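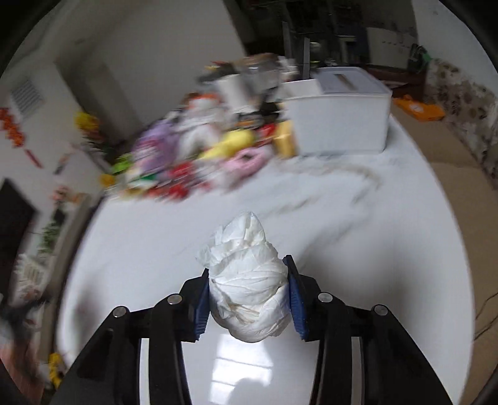 September 26, 2026. Clearing the Duggan table, second session. Rule for today was trash first, then soft goods, then anything boxed, with no sorting of the back heap until the front of the table is clear. Used tissue counts as trash even when it looks mostly clean; the wad from the front half is white with a faint tan mark low in the middle, so it goes in the bin and not in the wipes box. The beige cable lying loose on the tabletop stays where it is until Tarık has traced both ends.

Back heap, provisional split:
Plush (the purple one, the white one with orange-red on it) to the toy crate.
Red packages to the dry shelf, unopened. Check dates before December.
Yellow-and-tan box: keep upright, contents not checked.
Pink coiled item: ask Éabha.

The containers and dark bags behind the heap are out of scope. Jarlath wants them handled with the Eltura shelving, and the shelving is 700 mm deep, so the larger bags may need to be folded over.

The tabletop is glossy and shows every smear. Last session I used the Candum cleaner at the 50 ml dose and it left streaks on the window side. Cut to 9 ml in the same bucket — no streaks on the test patch by the door, but the patch was small. Repeat on the full surface once the heap is gone.

Plants and artificial flowers: dust only, no spray. Conall to do these on Monday.

Open: label stock is down to 7 sheets. Uyên has the order form.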